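CLONDGATE COLLEGE, DEPARTMENT OF SCIENCE SERVICES
Laboratory Equipment Review Group
Minutes of the meeting held on Tuesday at 2 p.m., Preparation Room Annexe
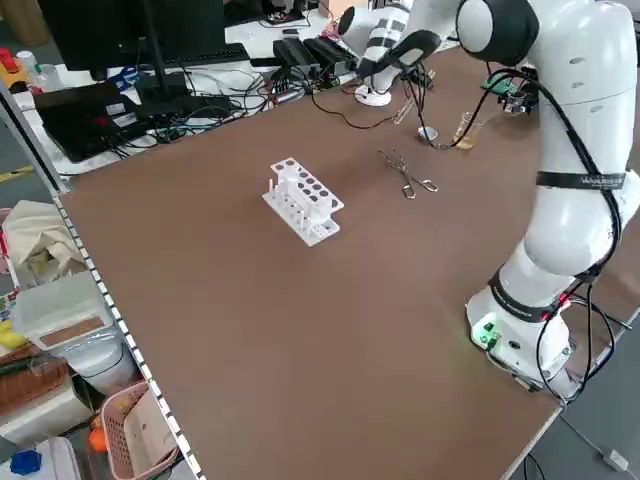
1. Attendance and apologies

Present: Ursina Brunner (Chair), the Head of Chemistry, the Technical Services Manager, the Senior Technician (Chemistry), the Purchasing Officer, the Safety Adviser, and two representatives of Flodex, who attended for items 4 to 6 only.

Apologies were received from the Head of Biology, who had sent written comments. These were taken under item 5.

2. Minutes of the previous meeting

The minutes were agreed as a correct record, subject to one amendment. In item 7, "annual" should read "twice-yearly" with reference to the inspection of fume cupboards.

3. Matters arising

3.1 The balance returned for repair had been received back and was in use in the second-year laboratory.

3.2 The Purchasing Officer reported that the comparison with the Chan bench unit could not be completed. The supplier had withdrawn its quotation and had not said whether a new one would follow. It was agreed to proceed with the review of the Flodex service on its own merits and to note the lack of a second quotation in the report to the Finance Office.

4. Somus bench service: presentation by Flodex

4.1 The Flodex representatives outlined the service on offer. Under the Somus agreement the College would hire one collaborative arm with gripper, together with installation, a set of taught routines for small glassware and racks, staff training, and support by telephone during office hours. The arm would remain the property of Flodex.

4.2 Members had before them the Flodex paper circulated in advance. The work proposed for the first term was limited to preparation tasks: placing and removing test tube racks, setting out beakers and dishes, and returning hand tools to a marked position. The handling of open flames, heated vessels and concentrated acids was excluded by the terms of the agreement.

4.3 In reply to the Head of Chemistry, Flodex stated that new routines could be taught by College staff without further charge, but that any routine written by Flodex after the first 2 would be quoted for separately. The Head of Chemistry asked that this be set out plainly in the contract, as the brochure could be read otherwise.

4.4 The Senior Technician asked what allowance was made for racks of differing patterns. The white plastic two-tier type, with holes in the upper plate and pegs on the base, was the one most used in the department, but older wooden racks were still kept in the first-year laboratory. Flodex replied that each pattern would need its own taught routine, and advised the department to settle on a single type before installation.

4.5 The Senior Technician further asked about crucible tongs. It was her view that looped handles and curved jaws made these awkward to pick up from a flat surface, whatever was doing the picking up. Flodex accepted that tongs were among the harder items and offered a shaped holder at no additional cost. Thin glass rods were discussed in the same connection. Flodex did not offer a holder for rods and would report back.

5. Discussion of the trial report

5.1 The Technical Services Manager spoke to her report on the trial. A total of 1,163 movements had been logged, of which 1,053 had been completed without a member of staff stepping in. Most of the remainder concerned glass rods and small shallow dishes. Breakages were slight and had been charged to the trial budget.

5.2 The Head of Biology's written comments were read out. He supported the proposal in principle but doubted that his own department would make use of it before the new timetable came into force. He asked that Biology should not be charged a share of the hire in the meantime. This was agreed.

5.3 The Safety Adviser raised the following points:
(a) cables running along the arm should be secured at intervals and checked weekly;
(b) leads and plugs should be kept off the floor beside the bench wherever a wall socket was within reach;
(c) monitors, keyboards and power adapters should be kept on a separate desk from any bench on which liquids were handled;
(d) storage next to the bench should be restricted to closed boxes, and bags and baskets moved elsewhere.

5.4 The Chair asked whether (c) would add to the cost. The Technical Services Manager thought not, provided that the existing desk behind the bench was retained. The power adapters would need a proper tray — the Purchasing Officer undertook to find one.

5.5 There was some discussion of noise. No complaint had been received and the matter was not taken further.

6. Terms of hire

6.1 Flodex confirmed a hire charge of £300 a week in term time, with no charge during vacations if the arm was switched off and covered. Training for technicians was included. The Purchasing Officer asked that the notice period be reduced from one term to half a term. Flodex would seek approval for this and reply in writing.

6.2 The Flodex representatives were thanked and left the meeting.

7. Decision

7.1 It was RESOLVED to recommend a hire of one year, subject to satisfactory replies on the notice period and on the cost of further routines.

7.2 The Senior Technician asked that her reservation be recorded. She was content with the arm for racks and beakers but did not consider the handling of glass rods to be good enough for unattended use. The Chair ruled that rods should be set out by hand until the group had received a further report.

8. Actions

Purchasing Officer: to obtain written replies from Flodex and a tray for the power adapters.
Senior Technician: to list the racks in use and propose a single pattern.
Safety Adviser: to draft a weekly check sheet for cables and floor leads.
Technical Services Manager: to revise the trial report, with glass rods and dishes shown separately.

9. Any other business

The key to the glassware store had again been missing over a lunch period. Staff were reminded to sign for it.

10. Next meeting

To be held in July, on a date to be circulated by the Chair.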